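Eight months with an arm on the packing line

I work at Tusunex, in the building on the east side of the rail yard. We make small wood parts, mostly blocks and spacers, and we pack them for other companies that put them into kits. I have been there 11 years. For nearly all of that time my job was picking blocks off a table, looking them over, and putting them in cartons. In November the company put in a robot arm to do part of that, and a couple of people who used to work with me have asked how it is going, so I am writing it up once and sending them the link.

The arm came from a company called Pidis. It has a two-finger gripper with soft black fingers, and a small camera down near the wrist. The software that tells it where to go is called Wultik. It runs on a computer under the bench and none of us are supposed to touch that computer, though all of us have had to restart it.

What the job was before

There were four of us at the tables. A tub of blocks came from sanding, you tipped it out, and you checked each one for splits, bad corners and loose knots. Good ones went in the carton, bad ones in the bin by your feet. A carton for Tiedemann, our biggest customer, holds 50 blocks. You did that all shift with two breaks and lunch. My right wrist hurt most of the time and I had a brace I wore at home.

It was dull work but you could talk. I knew what everyone's kids were doing and what everybody was having for dinner.

What it is now

Two of us are still on packing. One went to shipping and likes it. One took the payout and left before Christmas. The company said no one would be let go and technically no one was, but the person who left did not want shipping and was not offered anything else. I think that should be said plainly.

My title changed to cell operator. I got a raise of a little over a dollar an hour, which took two months to show up on my check. I had four days of training, the first of which was mostly slides.

The part of the job that surprised me is how much of it is teaching. When we get a new size of block, the arm has to be set up for it. I put a block on the table, move the arm through the pick by hand or with the pad, and save it. Then I move the block and do it again. For a new part Pidis wants 100 good picks saved before they will let it run by itself. It takes me most of a shift. The arm always starts with the fingers closed, then goes out to the block from there.
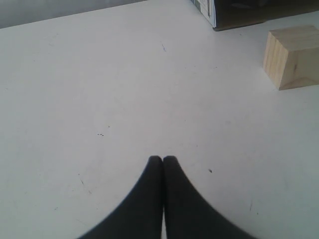
Fingers closed, with the block over on the right.

You learn to think about the table in a way you never had to before. I used to reach for a block without knowing I was doing it. Now I have to think about how far out it is, which way the long side faces, and whether there is room for both fingers to get down around it. Blocks near the edge of what the camera can see are harder, so I make sure to save a lot of those. Same with blocks close to a carton. If you only teach it the easy ones in the middle, you will be walking over to help it all night.

The white tabletop was new when the arm went in. By now it has specks and scratches on it. I wipe it down at the start of the shift and again after lunch, and the scratches stay where they are. I asked if they should worry me. The Pidis tech said to keep it clean and otherwise leave it alone.

The light matters more than the marks do. We used to have a window by that table and in the afternoon the sun came across it, and the arm would come down short. They put a panel over the window. I understand why, and I miss the window.

What it does well and what it doesn't

It is steady. It is slower than I am over ten minutes and faster than I am over a shift, because it does not go on break. It does not mind the small size, the one that used to kill our fingers. My wrist stopped hurting in January and I have put the brace in a drawer.

It is not good at judging wood. A dark knot that is tight and sound is fine, and Tiedemann takes those. A knot that is going to drop out is not fine. From above they can look the same. I can tell by pushing on it with my thumb. So a person still checks the blocks, and that person is me or the other operator. We do it before the tub goes to the arm, which means we still handle every piece, only once and without the packing.

It also cannot tell you that something is off. If sanding was running the wrong grit, one of us would have noticed by the feel of the first handful. In February it packed a whole run that was rough on one side. Part number 3003, I will remember that one. We had to open every carton. After that the supervisor moved our check to the front of the line, which is what we had asked for in the first place.

When it stops

It stops a few times a shift. Most often it has lost track of a block and is waiting for somebody to say go ahead. My routine is the same each time.

1. Press hold and wait for the light on the base to go solid.

2. Send the arm back to start and see that the fingers have closed all the way.

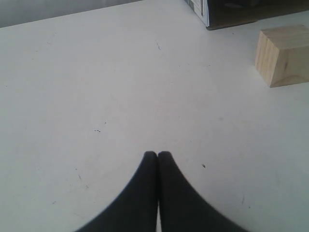

3. Move the block a few inches and square it up.

4. Clear the message on the screen and press resume.

5. Write it on the sheet, with the time.

The sheet was our idea. Pidis gets a log from Wultik, but the log does not say that the tub was overfull or that somebody bumped the bench. Once a month the two operators go over the sheet with the supervisor. Some things have been fixed that way. The pad got moved to the left side so I don't have to reach across, and the tubs are filled lower now.

What I think of it

I would not go back to the old table, mainly on account of my wrist. I do think the shift is lonelier. The other operator works the opposite end of the day from me and we overlap for half an hour. The radio is on more than it used to be.

They are talking about a second arm for the long spacers. If it comes, I am told I will run both. I have asked what that pays and have not heard back yet.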